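Category: Dining and Tabletop | Set-up Guides

Section 4. Setting and Clearing the Table

This section covers daily use of the Suller dining table with the Tambunan everyday dishes. It assumes the legs are bolted on and the top has cured as described in Section 2. If the table has been moved since then, check that it stands level before you put anything on it.

4.1 Before you start

The Suller top has a plain matte finish with no pattern and no seams. Crumbs and dust show up on it more than they would on wood grain, and grit left under a dish can scratch the finish when the dish is slid.

1. Remove everything from the table, including placemats.
2. Wipe the top with a soft, damp cloth. Work from the center to the edges.
3. Dry with a second cloth. Do not leave the top to air-dry — water spots are harder to remove from a matte surface than from a glossy one.
4. Look across the top from a low angle, with a window or lamp on the far side. Pick up any specks that remain with a fingertip or a piece of tape.

CAUTION: Do not use scouring powder, steel wool or furniture polish. Polish leaves shiny patches that cannot be buffed out.

4.2 Placing the dishes

1. Check the underside of each bowl and cup. The unglazed foot ring should feel smooth. If it feels rough, rub it lightly with the pad supplied in the Itine care kit (part 532).
2. Set bowls down first and cups second. Bowls are heavier when full and are more likely to knock a cup that is already in place.
3. Lower each piece straight down. Do not slide it into position.
4. Keep every foot ring at least 100 mm from the table edge.
5. Leave the middle of the table open for serving dishes. A clear space about 200 mm across is enough for the small platter. The large platter needs more, so move the cups outward before you bring it in.

NOTE: The dishes may be mixed in any color. The glaze is the same across the range and all colors are washed the same way.

NOTE: Glossy bowls reflect overhead lights. A bright white spot inside a bowl is usually a reflection. Tilt the bowl a little — a reflection will move, a chip or bare spot in the glaze will not.

4.3 Hot food

The top is not heatproof. Use a trivet under any pan, kettle or oven dish. Table bowls filled with soup or porridge may be set directly on the surface for the length of a meal.

CAUTION: Do not pour boiling water into a bowl that has just come out of the refrigerator. Let it reach room temperature first.

4.4 Checking the layout

Stand at one side and look straight down at the table. The middle should be open and the dishes should sit out toward the edges of the setting. Check for crumbs again at this point, particularly in the shaded areas, where they are easy to miss under a ceiling lamp. 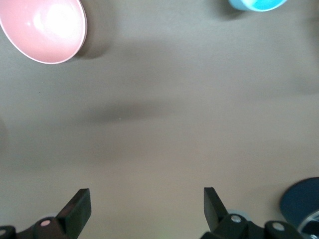 Fig. 4-3. Pink bowl and light blue cup on the matte top, center left open.

4.5 Clearing

1. Empty cups before you carry them.
2. Lift each piece clear of the table. Stack bowls no more than four high and do not put cups inside bowls.
3. Scrape leftovers with a rubber or wooden tool. Metal can leave gray marks on the glaze.
4. Repeat steps 2 and 3 of 4.1.

If a ring is left behind by a cup, lay a damp cloth over it for five minutes and wipe again. Coffee rings may need a drop of dish soap on the cloth. For rings that stay after two tries, see Section 7, Stains.

4.6 Spare parts

Single bowls and cups can be ordered from Tastham under part group 874. State the color when ordering. Pieces bought at different times may vary slightly in shade, and this is not covered by the warranty.

Section revised in April by Hakim Jugah. Checked by Bram Van Wijk.

Next: Section 5. Fitting the Extension Leaf

Shares: 12 | Comments: 3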